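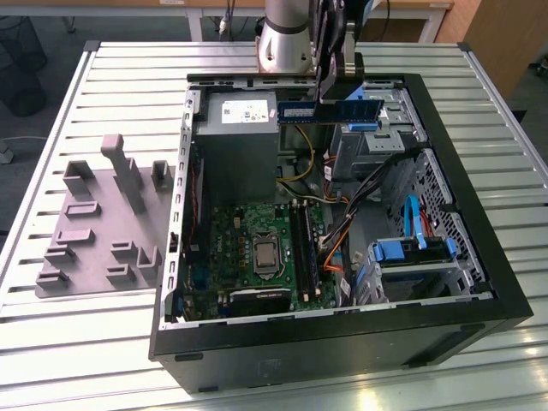 Unit 5: Inside a Desktop Tower, with Memory as the Main Event

Hi all, and welcome to the part of the course where we finally get to look inside something! I've typed these notes up from what I talk through at the bench, so they wander a bit. Read them before lab if you can, and bring them with you. Margins are wide on purpose (scribble away).

Getting the case ready

Shut down properly, switch off at the back, pull the power cord, then hold the power button in for 5 seconds. I know it feels silly to press a button on a machine with no plug in it. Do it anyway, it drains what's left in the board. After that, lay the tower on its side and take off the side panel, so the inside faces up at you and you aren't fighting gravity all afternoon. Put the panel and its screws somewhere your elbow won't find them. Last March I spent a good chunk of lab time on my hands and knees looking for one screw, and I'd like not to repeat that.

Clip on your wrist strap before your hands go in. If you've left yours at home, touch bare chassis metal first and keep going back to it.

Finding your way around

I always start with the power supply, the boxy gray metal block at the upper left. It has a white label on top, and you should get in the habit of reading those labels on any machine you open. Don't open the supply itself, ever. Not in my lab and please not in your garage either.

Below it is the motherboard, green in this case, and near the middle of that is the processor under its square metal lid, with the retention bracket around it. We leave the processor alone until the Boltari unit. The black card along the lower part of the board is an expansion card, and we leave that alone too.

The drives live over on the right side, in metal cages with holes punched all through them. See the blue plastic on the cage? I love a blue latch. Plenty of manufacturers color the parts you're meant to touch, and once you've noticed it you'll see it on printers and copiers and all over the place. The light blue cable near the drives is SATA, for data. The black bundle running diagonally across the case carries power. Push cables aside gently with the back of your hand, and if one does pop off, tell me before you plug it in somewhere that looks about right!

Memory

OK, the good bit. The memory slots are the long black ones to the right of the processor, with a white latch at each end. With both slots empty you get a really clear look at them, so take a minute with a flashlight and find the little raised key partway along. It isn't in the exact middle. The stick has a notch to match, and that's how you know which way round it goes.

Hold a stick by its edges and keep your fingers off the gold contacts. Skin oil is not your friend.

1. Open the latches at both ends of the slot.
2. Line the notch up with the key. If they don't match, turn the stick end for end.
3. Set it in the slot, straight up and down, with both ends in their guides.
4. Press with your thumbs, one at each end, evenly. It takes more push than you'd think.
5. Watch the latches. They should swing up and close on the stick by themselves. If one hasn't, that end isn't seated, so open up and start over. 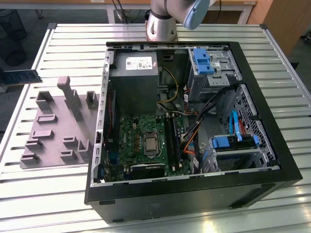

Figure 2. Memory modules in the slots, to the right of the processor.

Matching the stick to the board

A module from the wrong generation won't fit, because the notch is in a different place. If you're leaning hard and nothing is happening, stop and compare. Mixed speeds usually do work, but everything drops to the slowest one.

For the written part, use the Manditz worksheet (the one with the slot diagram), and read up to page 90 in Hornby. The table on page 166 is handy too, though you don't have to learn it. Folks doing the Orakzai option, you have a different worksheet, so check the course page.

To hand in: one labeled sketch of the inside of your tower, plus a short paragraph on how you'd track down a memory fault if the machine beeps and won't start. 600 words max, and shorter is fine by me. Due 27 September 2020.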